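Unit 4: Laying out a cold preparation station

Module: Food Preparation and Service, Level 2
Notes prepared by Perihan Bozkurt. Practical sessions: Kenji Nguyen-Tran.

4.1 Scope

These notes cover the arrangement of a small station for open sandwiches and toast. Cooking methods are dealt with in Unit 3 and are not repeated. Read section 4.3 before the January practical. The assessment sheet follows the same order as the headings below.

4.2 Terms

Station: the area of table within reach of one person standing still.
Board zone: the part of the station given to cutting.
Plate zone: the part of the station where the finished item is put together and left for collection.
Holding item: any tray, bowl or dish used to keep food before or after work.
Reach line: the furthest point at which an item can be picked up without leaning over food. On the benches in Room 32 take this as the back edge of the sheet.

4.3 Surface and zones

Cover the table before anything is put down. Brown paper is used in this unit. It is laid as one sheet, flat, with a border of bare table left at the front and at both sides. The border allows the sheet to be lifted without touching the food side. Replace the sheet if it tears or if egg or juice soaks through.

Divide the covered area into left and right halves by eye. Marking the paper is not required. The board goes on the left half for this exercise, whichever hand the student cuts with. Left-handed students may reverse the layout after the first attempt, and should note the change on the sheet.

The plate goes towards the back, near the centre line. A tray in front of the plate keeps the middle of the station in use without blocking the view of it. Bowls go to the right. Whole fruit that needs no immediate cutting stays off the board, to its left, so that the board surface remains free for the item in hand.

The toast and egg on the plate is the reference item for the unit. The avocado and the slice of bread are set on the board, with the lemons beside it.

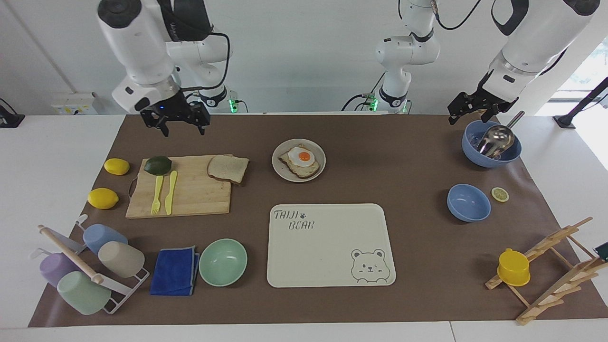 4.4 Utensils

Plastic utensils are used for the layout exercise. Yellow is the colour given to this unit; do not mix in utensils from other units. Fork and knife lie side by side, fork on the left, knife on the right, both pointing away from the worker. A utensil placed across the board counts as a layout fault.

Sharp knives are issued separately by Kenji Nguyen-Tran and are signed for. They are not part of the layout and must not be left on the paper.

4.5 Order of setting out

1. Wipe the table and dry it.
2. Lay the paper and check the border.
3. Place the board. If it has a ring or handle, turn this to the left.
4. Place the plate, then the tray, then any bowl.
5. Place whole fruit.
6. Place bread last. Sliced bread dries at the cut face and should not wait on the board longer than necessary.
7. Check that every item is inside the reach line.

Clearing follows a different order. Food is removed first, then plate and holding items, then utensils, then the board. The paper is folded inwards from the sides and put in the general waste.

4.6 Common faults

Board overhanging the front edge of the table. Deduct marks even if the board is stable.

Plate placed in front of the tray. Sleeves pass over the finished item each time the tray is used.

Fruit resting against the plate. Lemons roll; leave a clear gap.

Bread leaning on the avocado. The slice picks up moisture and marks from the skin.

4.7 Marking

The layout exercise is marked out of 85 and is done in pairs, 2 students to a table. One student sets out while the other records, then they change over. Marks for order of work are given separately from marks for the final layout, so a correct table reached in the wrong order will not receive full credit.

A written account is also required, with an upper limit of 3,000 words including tables. Queries about the written account go to Toivo Hakala, whose office hours are posted outside Room 32.

4.8 Preparation for Unit 5

Bring the completed layout record. Unit 5 uses the same zones with hot plates added, and the reach line is measured again from the front edge of the table.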